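Plekeck Butcher-Block Table Oil, 10 oz. Can

We started cooking up this oil for our own kitchen counters, and then the neighbors wanted some, and well, now it has its own page! It goes on any bare wood top, soaks in without much fuss, and smells faintly of oranges for an evening or so.

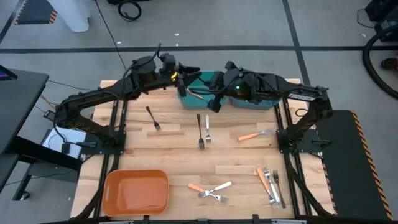 A butcher-block top in pale tan and honey tones.

Sand lightly with 400 grit first (300 will do if that's what's in the drawer), wipe off the dust, and rub the oil in along the strips with an old T-shirt. Let it sit overnight if you can stand to wait.
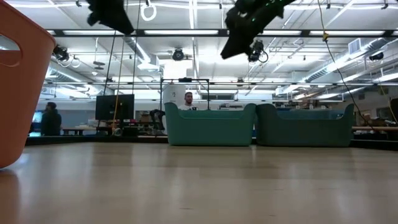
What Customers Tell Us

We're up to 1,471 reviews between our own site and the Watmont store, and we do read them, usually over coffee. The question that comes up most is how often to put on a fresh coat. Twice a year suits most homes, and January is a nice time for it, with the holiday cooking done.

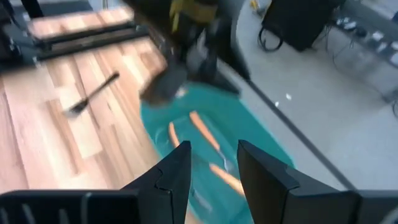
Hsieh writes that one can did a whole kitchen island with enough left over for two cutting boards and a rolling pin. Your mileage will depend on how thirsty the wood is, and older tops can be very thirsty indeed.

Keep the lid on tight and store the can somewhere cool. Spread used rags out flat to dry before you toss them, please!
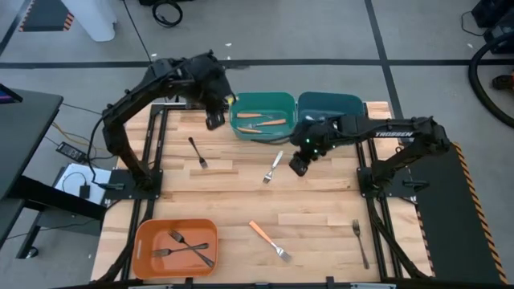

Breleo would like a bigger can, and has asked us twice now. We're working on it.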